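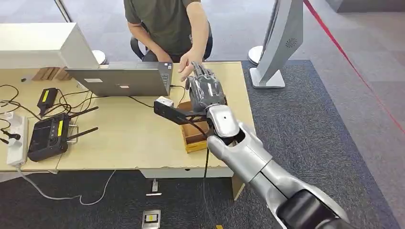

5.2 The handover stall

Of the failures we logged in June, the one that cost us the most time was also the least dramatic. Nothing broke, nothing caught fire, and the arm did exactly what it had been told. It reached out toward the person across the desk, stopped, and stayed there with its fingers up, for as long as anyone cared to wait. Thierry Moulin cared to wait longer than the rest of us, which is how we know that it would have stayed all afternoon.

The task is short on paper. The hand takes a part from a low box at its side of the desk, carries it to a meeting point near the seated partner's hand, waits for a pull, and lets go. We ran 248 handovers with the Nava controller in its default state. In 206 of them the part changed owners. In 30 the hand closed badly on the part and the trial was over before it became interesting. The remaining 12 are the subject of this section. In each of them the arm came to rest at or near the meeting point and then neither released nor withdrew.

Our first explanation was the network. Commands travel from the planning laptop through a wireless router on the same desk, and the router shares its corner with a good deal of cabling for which several of us are responsible and none of us has volunteered. Loïc Hamel replaced the wireless link with a wired one and repeated the session. The stalls came back at the same rate. He then put the wireless link back and labeled three cables, and this remains the most lasting improvement to come out of the first week.

Our second explanation was the grip. The release rule in Nava watches for a change in load at the fingers, and we supposed that the fingers were too stiff to feel a polite tug. Lowering the threshold did cure the stalls, in the sense that the hand now dropped the part into open air on its way over. We restored the threshold.

The actual cause was found by Albane Huet, who read the state log line by line after the rest of us had agreed that it was too long to read. The log for one stalled trial runs to 1337 entries, nearly all of which are the same two entries taking turns. The safety layer, Harnach, saw a human hand inside the slow zone and asked for the arm to hold still. The handover layer saw a human hand close to its own and decided that the partner was ready, so it asked for the last few centimeters of approach. Harnach refused the motion. The handover layer, finding itself not yet at the meeting point, would not arm the release. It asked again. Each layer was correct, and each was prepared to go on being correct indefinitely.

What made the fault hard to reproduce was that it depended on the person. Partners who kept their hand back until the arm had stopped never saw it. Partners who reached out early, with the fingers spread, put their hand in the slow zone before the approach was finished and met the stall quite often. Colette Pons, who wrote the handover layer, had tested it almost entirely on herself and always waited. Participants with less respect for the software did what people do when offered something.

There is a safety side to this that we took more seriously than the delay. A stalled arm looks finished. Three participants, after a few seconds of looking at it, leaned in and tried to take the part by force, and one of them pushed a finger between two joints of the hand to pry it open. Harnach kept the arm still throughout, and there were no injuries. It did not, however, govern the fingers, which belong to a separate controller. Had the load rule fired at that moment, the hand would have opened with a human finger in the linkage. We had written a four-page risk assessment for the arm and half a paragraph for the hand.

Two changes were made before the second round of trials. The release is now armed whenever Harnach holds the arm and the partner's hand is within reach, whether or not the meeting point has been met to the centimeter. A hold of more than four seconds also sends the part back to the box at low speed, once the partner's hand has left the zone. Finger motion has been brought under Harnach, with a slow opening speed and a stop on unexpected torque. Maëlys Renaud, who had asked for this during the design review and was told that it would be looked at later, has been generous enough not to attach the minutes.

We have not tested the new rule with two partners at the desk, or with a partner wearing gloves. The Tasier wrist sensor, on which the zone estimate depends, also loses the human hand when the robot's own fingers block its view. In that case the system falls back to holding still, a behavior we now regard with some suspicion.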